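Vorneck Reading House, second floor
Yearly furniture and room safety checklist, with comments
Date of inspection: November 2022
Done by: the house inspector
Copy to: Brikska office, Gorine workshop

Marks used in this list: OK = nothing to do. WATCH = look again at next inspection. REPAIR = must be repaired, room can stay open. CLOSE = not to be used until repaired.

The last inspection was in July. Where I write "as before", I mean as in the July list.

1. Entrance and stairs

1.1 Handrail, left side. OK
1.2 Handrail, right side. REPAIR
The third bracket from the top moves when I pull on it with one hand. The screw turns but does not become tight, so the plug in the wall is probably too wide. Please do not put only a longer screw. It was done like this in July and the result is the same.
1.3 Edge strips on steps. WATCH
The strip on the top step begins to lift at the wall side. It is not yet possible to catch a shoe on it.
1.4 Lighting of stairs. OK
The slow lamp was exchanged. Thank you.
1.5 Door closer. WATCH
It closes the door a little too fast for a person with a walking stick. I made it slower by a half turn and it is better now, but in cold weather it may change again.

2. Escape routes

2.1 Route to rear stairs free. REPAIR
Two book carts were standing in the passage. I moved them. A person could still pass between them and the wall, but a wheelchair could not. The passage must be 110 cm free at the narrowest point, and this means at all hours, also when the new books arrive.
2.2 Escape sign above rear door. OK
2.3 Rear door opens from inside without key. OK
Tried three times.
2.4 Floor plan on the wall. REPAIR
The plan still shows the old copy room. It was asked in July to print a new one.

3. Fire equipment

3.1 Extinguisher by the desk. OK
3.2 Extinguisher in the passage. WATCH
The needle is in the green part but near to the end of it. The tag is valid.
3.3 Fire blanket in the tea kitchen. OK
3.4 Smoke detectors, test button. OK, except the one in the map room
The map room detector gives a very weak sound. New battery was put in during the inspection and the sound is now normal. I write it down anyway, so that the battery is not forgotten next time.

4. Shelves

4.1 Fixing to wall, shelves 1 to 6. OK
4.2 Fixing to wall, shelf 7. CLOSE
The upper angle is not connected to anything. Shelf 7 was moved for the painting of the wall and then put back without the screws. The books from the two upper boards are on the floor at the moment and I put tape across the front. Gorine workshop is informed by telephone.
4.3 Load on the boards. WATCH
The large atlases are again on the top board of shelf 4. Please put heavy books at the bottom. The label is there but it is behind the atlases.
4.4 Step stools. REPAIR
The Tsegaye stool (the low one with the rubber feet) has lost one foot. I looked under the radiators and did not find it. The high stool is OK.

5. Electrical

5.1 Sockets at floor level. OK
5.2 Desk lamps, cable and plug. REPAIR
The lamp with number 547 has a cut in the outer cable close to the base. The inner wires are not open, but I took the lamp away and it is in the cupboard of the inspector with a red label.
5.3 Extension cords. WATCH
One cord is connected to another cord behind the desk. It was separated. The shorter one can be given back to the office.
5.4 Water heater in tea kitchen. OK
Some lime inside. It is a question of taste more than of safety.

6. Tables

6.1 Stability of legs. OK
All tables were pushed from the long side and the short side.
6.2 Edges and corners. WATCH
Feel with the bare hand, slowly. A small splinter is easier to feel than to see. One corner near the window was rough and I sanded it by hand.
6.3 Table tops, surface. OK
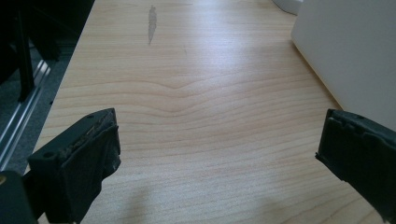
Must a table be closed if the top has only a mark or a scratch?
A table stays in use as long as the surface is smooth to the hand and no piece can come loose. Marks of use are a matter for the cleaning list.

6.4 Inventory labels under the tops. REPAIR
The label 912 was found two times, on two different tables. One of them must be wrong. I did not remove any, because I don't know which.
6.5 Folding table. WATCH
The lock on one side is stiff. Please show every new colleague how to open it with the fingers away from the hinge.

7. Chairs

7.1 Joints and seats. REPAIR
Two chairs move from side to side and were carried to the workshop room. They should be glued and left in the clamps overnight, as before.
7.2 Felt pads. OK

8. Costs and follow-up

The workshop has given a price of almost 800 for the handrail, shelf 7 and the two chairs together. The escape plan is not in this price. Shelf 7 goes first, and then the handrail. The other repairs can wait for the normal visit.

Please send remarks to this list in writing, with the item number.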